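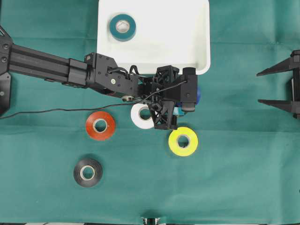

Electrical tape storage - tray or peg??
Workshop Storage board, 9 replies

Jasmont67 wrote:
Ok so I finally gave the tape its own tray. White plastic, shallow, rounded corners, living on the bench on top of the green cloth. Was all in a coffee can before and the edges got full of crud. Teal is in first bc I use it least. Anybody else lay theirs flat or am I doing it wrong

Minja wrote:
Flat is wrong, sorry. Hang them on a dowel. You can see every color and pull a length off with one hand.

fokau_garage wrote:
disagree w/ dowel. Mine was on a dowel over the heater since November and the sides went gummy. Flat, in a tray, lid if you got one

Jasmont67 wrote:
No heater here so idk. What about on edge tho? Like records. Would fit way more

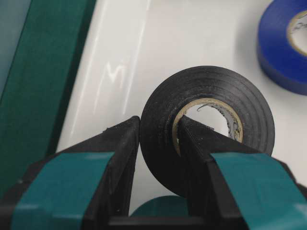
Black roll, stood up on edge

Minja wrote:
They roll. Ask me how I know. 20 ft under the truck

nevetti_fan wrote:
On edge is ok only if the box is tight. Loose in a tray that size they just fall over. Also check the layers on the side of that black one, if they start to telescope its been squashed, keep it flat

Jasmont67 wrote:
Fair. Flat it is. Next q - does white need to be kept apart? Mine picks up dirt off everything

fokau_garage wrote:
white goes in a ziploc. every time

Minja wrote:
A ziploc for a two dollar roll lol. Just wipe the bench.

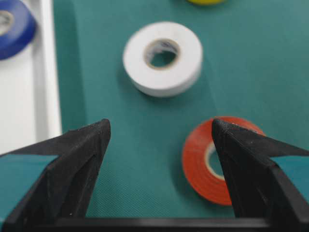 Re: white tape
Jasmont67 wrote:
Not bagging it. Looks clean enough on the cloth, blue is in the tray now, white can go last. I keep white for labeling ends anyway, write on it w/ a Sharpie. Any order you guys use for colors? I was going to do phase colors together then the rest

nevetti_fan wrote:
I do by how often I grab it. Black up front, end of story. Had 13 rolls in a drawer sorted by color once and it lasted a week

fokau_garage wrote:
same. order is pointless in a tray, you can see them all from the top. leave a gap so you can get fingers round the roll, thats the only rule

Jasmont67 wrote:
Works for me. Two loose rows then. Teal, black and yellow along the top, orangey red and blue under. White still on the cloth by the bottom rim
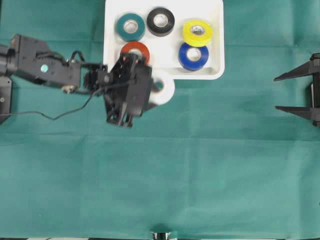

Photo: Jasmont67, posted Apr 15, 2023

Minja wrote:
Ok that looks decent. Still say dowel. Whats going in the space between red and blue

Jasmont67 wrote:
White I guess, and green if I ever find it. Will get a second tray for the heat shrink, same size so they stack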